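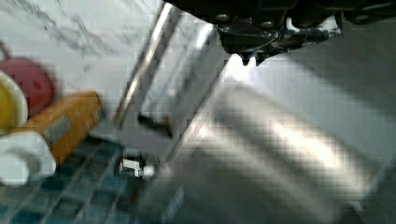 Figure 3. Wrist view during the transfer phase, as passed to the gating module.

4.2 Gating wrist observations during fast motion

The policy described in Section 3 receives wrist images at a fixed rate whatever the speed of the arm. During slow approach this causes no difficulty. During transfer, when the wrist turns quickly, the encoder features drift away from those seen in training and the action head responds with small corrections that have no basis in the task. Figure 3 is typical of the inputs concerned: the finger is blurred, compression blocks cover much of the grey metal surface, and the label patch on the orange box cannot be read. The coarse layout survives, however. The boundary between the marble-patterned surface and the metal can still be located, and the coloured objects to the left remain separable from it. We therefore do not discard such images outright, as was done in the first version of the Tusdale controller, but reduce their weight.

Let s be a sharpness score computed from the variance of the Laplacian over the image, with the region covered by the gripper masked out. The mask matters more than we expected. Polished finger surfaces produce strong narrow highlights, and without masking these raised the score of images that were otherwise unusable. A fixed mask was drawn by hand for each gripper opening and interpolated between openings. Glare on the work surface is not masked, as its position changes with the pose of the arm.

The score is combined with the joint velocity norm v, read from the controller at the image timestamp. Neither signal was adequate alone. Sharpness fails over plain surfaces, where a well focused image has little detail to measure, and velocity takes no account of compression loss on the link. The gate g is a logistic function of both, fitted on 1,000 images labelled as usable or unusable by the second author. A subset of 222 was labelled again by Ailbhe Lenihan without sight of the first labels; the disagreements were nearly all images taken at the start or end of a transfer, and these were left in the fitting set with their original labels.

At run time the image embedding is replaced by g times the current embedding plus (1 - g) times the last accepted embedding, carried forward. The carried embedding expires after 105 ms. Past that point the planner holds the current trajectory segment and ignores visual corrections until g rises above its threshold again. A shorter expiry made the arm pause in the middle of transfers, and a longer one let it begin a descent on stale features.

The gate was implemented as a separate node in Brustaso, upstream of the policy, so that it can be switched off without retraining. Its parameters are stored with the camera calibration and must be refitted if the encoder settings on the video link are changed.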